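Soup month is back

Hello all, and welcome to September, which in our house means one thing -- the big pot comes down from the top of the cupboard and doesn't go back up until Easter.

I've been writing this little food column long enough to know that half of you make soup from a recipe and the other half make it from whatever is going soft in the bottom of the fridge. I'm firmly in the second camp, but this year I've been trying to mend my ways a bit, mostly thanks to Dima Kassab, who lent me her mother's way of doing red lentils and has been checking up on me ever since.

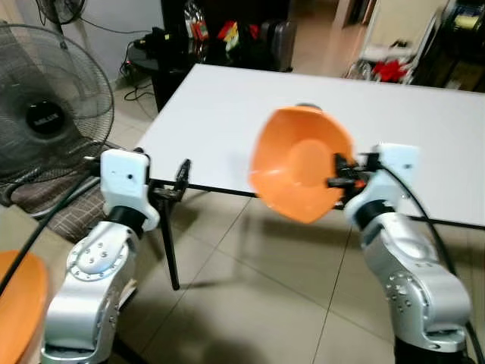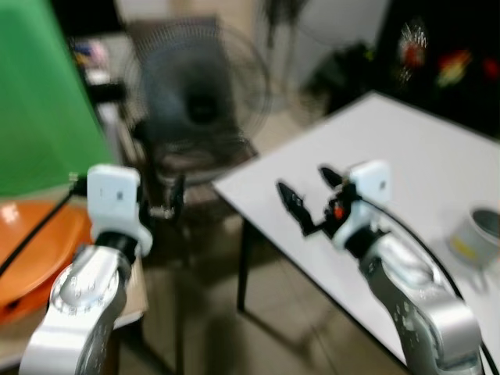

Orange all round, as suits the season.

So, lentils. Dima uses 500 grams of red ones to feed a crowd, with two big onions, a carrot or two, a heaped spoon of cumin and enough water to cover the lot by a good few inches. I'd always fried the cumin at the start with the onions. She puts half in then and half right at the end, and I'm cross at how much better it is. Lemon at the table, plenty of it, and please don't skip the fried onions on top (I did once, to save washing up a pan, and my son asked if I was feeling all right).

My other soup at the moment is squash. I bought a monster at the Karaca farm shop, 3000 grams on their scales, and carried it home on the bus on my lap like a baby. It took me a whole evening to get through the skin! Erdal Avcı, who runs the till there, told me afterwards that you can just cut it in half, roast it skin and all, and scoop out the middle when it's soft. I wish he'd said so before I'd blunted my good knife. I had 700 grams of it left over after the first pot, so I mashed that with butter and nutmeg and we had it with sausages.

A few of you wrote in after the last issue about freezing. Yes, you can freeze both of these. Leave some room at the top of the tub or the lid will pop off in the night, and write on it what's inside. I know you think you'll remember. Last winter I thawed what I was sure was tomato soup for lunch with my sister and it was stewed plums. We had it with custard and went out for chips.

Recep Dağdelen asked what bread I'd serve. Anything with a proper crust, but if you want to push the boat out, try the flat seeded loaves from Durnetti, which they bring out at four in the afternoon and which are gone by half past. I tear them up while they're still warm and never get as far as the butter.

Oh, and stock cubes -- I got a telling off from Berkay Ateş for admitting I use them. Berkay boils bones for a whole day and his kitchen windows run with steam, and good for him, his broth is lovely. I've got a job and a dog. I'll go on using cubes, two to a big pot, and I'll salt at the end once I've had a taste.

Next month I'm hoping to try a fish soup, which frightens me slightly. If you've got one that doesn't make the whole house smell until Christmas, do send it in. The usual address, or pop a note through the door if you're passing.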